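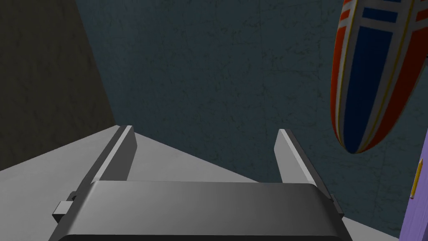
**Do simulated runs have to follow the same approach rules as runs on a real arm?**

They follow the same rules, with two differences in how the limits are logged. Those differences are covered further down.

The revised practice note for simulated arm work takes effect in August. It applies to the teams at Clarnow and Rowlands and to anyone submitting runs to the Skimomar project from outside. Most of it is unchanged. The parts that changed deal with close approaches to large fixed surfaces such as doors, panels and walls, where we had the most disagreement between reviewers.

The old note said to keep "a safe distance" and left it there. One reviewer would pass a run that another would send back. The new wording gives a number. Within 300 millimeters of a fixed surface, the arm drops to approach speed and stays there until it has backed out past the same line. The distance is measured from the fingertips – the wrist camera does not count, even when it is the part that sticks out furthest.

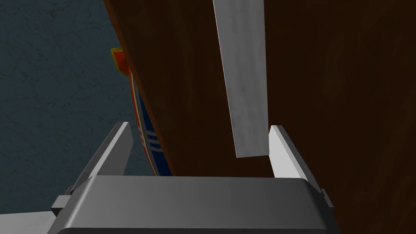

Inside that line, the gripper also has to be in a declared state, either open or closed, before the last part of the move. Changing the opening while the arm is still traveling is allowed only if the task sheet calls for it. Reviewers should check the log for this, as wrist views give a poor sense of depth near a flat surface and two people can read the same view differently.

The two logging differences are these. A simulated run records contact force at every step, where a real arm may record it only on a trigger. And a simulated run that passes through a solid object is marked void, even if the task was completed. On real hardware that line of the form is left blank.

We went back through 135 older runs with the new wording. Some 6 of them would change from pass to fail, nearly all for speed near a panel. Those runs stay in the archive with a note attached and will not be rescored.

Otis, our run checker, has been updated to flag the speed rule and the void rule. It does not yet check the declared gripper state, so that still has to be done by hand. Please use the new form for anything started after the change. Runs already in progress can finish under the old one, provided the version number is filled in at the top.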